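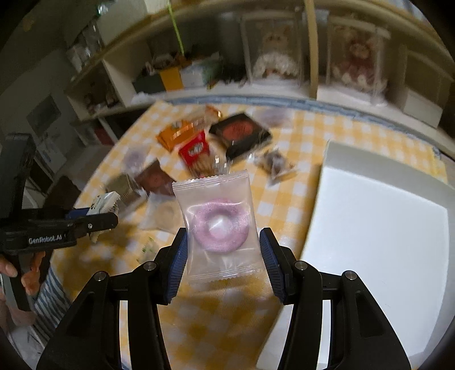 Journal > Lodging and Travel Studies > Short Papers > Section 3

3. Room information and the first evening of the stay

3.1 Setting

The study was carried out in four small hotels in the district of Merau. The largest of them, the Sellodholm, has a restaurant and a garden, and it receives both families and business travelers. The other three offer only breakfast. All four are managed by their owners, and none belongs to a chain. We selected them for the reason that they publish their room descriptions in the same regional catalog, so the texts can be compared without much adjustment.

3.2 Guest answers

In August we left a short form at each reception desk and received 168 completed forms. The form asked what the guest had expected to find in the room, what was found, and whether the difference mattered. Of these guests, 72 wrote that at least one expected item was missing. The most frequent case was the kettle. In the catalog the phrase "tea and coffee facilities" is used for a kettle in the room and also for a shared machine in the corridor, and guests understood it almost always in the first sense.

A second difficulty was the word "suite." At two of the hotels it means a bedroom with a separate sitting room. At the third it means a large room with a sofa, and at the Sellodholm both types are sold under this name. Guests who had paid more for a suite were the least patient with the difference, and several of them repeated the complaint at check-out.

3.3 Small food items

Food placed in the room or offered at the desk was coded apart from meals. We included fruit, water and individually wrapped sweets (for the last type, compare the ring-shaped candy in its clear packet, Figure 1). Such items were mentioned by 61 guests, although the form did not ask about them. The comments were short and mostly friendly. However, we found no sign that a guest who mentioned them was more willing to forgive a missing kettle, and this differs from the argument of Rivera in his earlier work on resort hotels.

3.4 Limits

The forms were voluntary, and guests who left before breakfast are probably too few in our material. Translation of the answers was made by one author and checked by the other. In a few answers the handwriting could not be read, and these were coded as blank. The effect of price is treated in Section 4.

Gerardo Rivera and Florante Barredo

Shares: 4 | Comments: 0

Related papers
Breakfast hours and early departures in family hotels
What does "sea view" promise? Reading the Brophy guide
Shared kitchens in the Nullow hostels
Late check-in without a night desk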